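4.2 Where the Dirt Goes

Models of indoor dust tend to assume that a building gets dirty evenly, an assumption popular with people who have never owned a broom. Beneš's early survey of the Kurkville municipal offices treated each floor as a flat box and left out the stairs entirely, on the grounds that they were "mostly air." We put them back in.

Grit was collected from 50 stair treads and an equal area of corridor floor over 6 weeks in October and November. Each sample was sieved, dried and weighed on the department's Lesix balance, which is older than two of the authors and more stubborn than all of us. Samples spoiled by chewing gum were set aside, along with one that proved to be mainly croissant.

The stairs held 3 times as much grit per unit area as the corridors. Most of it sat at the front of the tread. We put this down to the way people climb: the ball of the foot lands near the edge, twists a little, and leaves behind whatever it brought in from the parking lot. Ribbed nosings (Figure 3) made matters worse, as the channels that help shoes grip are equally welcoming to sand.

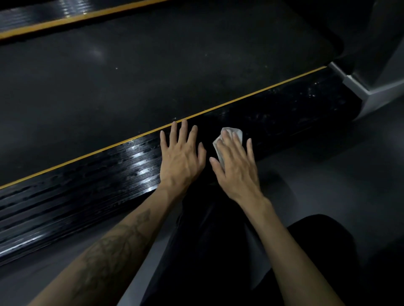 Figure 3. Wiping a ribbed black step nosing with a white cloth. A thin yellow line runs along the nosing's upper edge.

The Hrnčiar index, which ranks surfaces from 0 to 1000 by how readily they give up their dust, has no entry for ribbed edges. We used the value for coarse doormat and got a tolerable fit. Readers with a better number are invited to send it to us. The effect of handrails is taken up in Section 4.3.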